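Pale wood table, planks, no finish I can identify. How to protect it from kids' craft and snack use?

Posted by Chaimae Badawi, Apr 28, 2026

I have a light-colored table with a straight, pale grain that is used for snacks and play in the same session. Cups, small plates, forks and toys all end up on it. The top is 245 cm long. The seller gave no finish data, and the surface feels dry along the plank joints. I would like to know which finish to apply, whether sanding is required first, and how long to keep it out of use. A full-size plastic cover is not an option.

Châu Vương

Test for an existing finish first. Put a drop of water on an inconspicuous spot and wait 6 minutes. If the drop beads, there is a coating or a fairly fresh wax. If the wood darkens, it is bare or the old oil is worn out.

For bare wood, sand with the grain at 180 grit, vacuum, and wipe on a thin coat of hardwax oil. I used Ornard matte. Remove all excess after 18 minutes and leave it overnight. Apply a second coat the same way. Lay used rags flat outdoors to dry, as oily rags can self-heat and ignite. Follow the cure time on the can before putting food or wet cups on it.

Matte shows fewer scratches than gloss. Oil will also darken pale wood a little, so try it on the underside.

Pale planks, a paper cup, small plastic plates in pink and light blue, a wooden fork, toys.
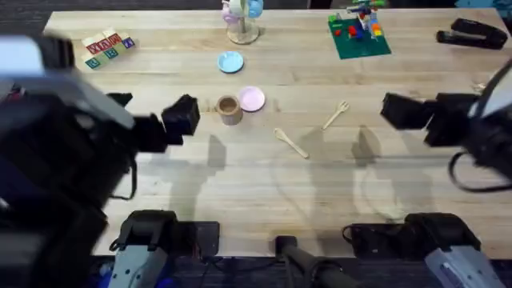 Booker Delacroix disagrees on the oil. Water-based polyurethane, three coats, light sanding between coats, and the color stays closer to the original. Oil is easier to patch, but it needs to be renewed, and with daily snacks that could mean every May and again before winter. If the drop test shows an old wax, strip it before using poly or the coating will not bond.

Lộc Tô

just use coasters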